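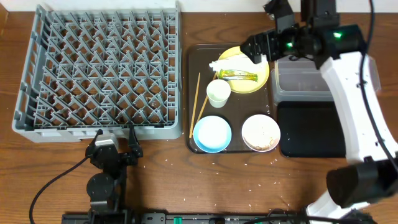 Last changed: December 30, 2024

Nokance Table Clearing Kit – Gallery

Riet Martens has had the two-arm kit on trial since July, and it has opinions about lunch. Setup took us three evenings; the manual, 14 pages, allows one.

Clearing the tray. The gripper starts with the napkin on the yellow plate. Chopsticks, bowl and sauce are still to come, and the gray rack is waiting. Clearing the crumbs (or rice) on the table is billed as a separate module – we have not ordered it.

Questions about the trial go to Riet.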